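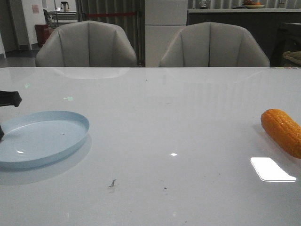 Light blue plate and toy corn cob on the white gloss table, with crumbs on the surface.

Care of a high-gloss white tabletop in a shared playroom

Florian Courtois
Member, 5 posts

Our center in Zultasholm furnished its playroom in June with a white high-gloss table from the Polat range. The children use it for pretend meals with plates and toy food. The surface shows every small speck, and under the ceiling light it reflects so strongly that fine marks are difficult to judge. Staff currently wipe it with a dry paper towel at the end of each session. I would be grateful for advice on the following: whether dry wiping is acceptable, which cleaner is suitable, and whether the play plates should be kept off the bare surface.

Nayeli Pacheco
Member, 870 posts

Dry wiping should be discontinued. Crumbs and grit that are dragged across a gloss finish leave hairline scratches, and these become visible under direct light. The following routine has been used at our Pukia site for two years with satisfactory results.

Lift the plates and toys off the table – do not slide them. Remove loose debris with a soft brush or a hand vacuum fitted with a brush head. Wipe with a damp microfiber cloth and a few drops of dish soap in 500 ml of lukewarm water. Wipe again with plain water and dry at once with a second cloth, working in straight lines. Scouring creams, melamine sponges and alcohol-based sprays should not be used unless the manufacturer's care sheet permits them.

Plates may remain on the bare surface provided that the underside is smooth. Run a finger around the base of each one; a rough molding seam will mark the finish in time. Textured toy food, such as corn, holds crumbs between the kernels and should be washed with a soft toothbrush before it is returned to the table.

Parovari Desk
Member, 2797 posts

We use a tablecloth. It also deals with the glare.

Nayeli Pacheco
A cloth is acceptable, although grit collects beneath it as well. It should be lifted and the table wiped underneath at least once a week.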